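February 22, 2019

Karnside open day. Took the early train and was through the door by ten. Prikix had the main hall with their pallet handling, 44 boxes per run, quoted at 1323 an hour. I noted the figure and moved on. Meseo were next door with conveyors, much as in November.

Spent most of the visit at the two-armed table. The task is flower arranging: artificial tulips, two glass vases, parallel grippers. 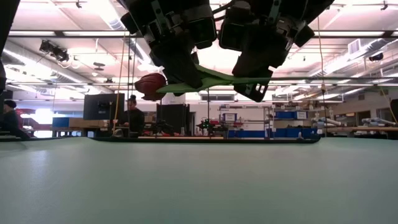
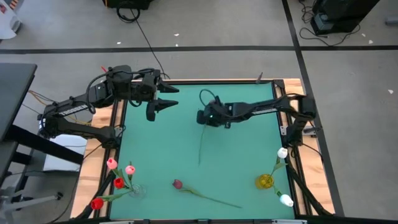
Asked about grip force on thin stems. The answer was that they limit finger travel and do not measure force, which I would want to see tested over 200 cycles before believing. Calibration is done each morning. Cable routing at the wrist is a weak point on our own Moen rig too, so I asked about spares and got a price list.

Coffee poor. Parking was 100 yards off and I had no car. To do: write to Prikix for the gripper data sheet, reorder wrist cables.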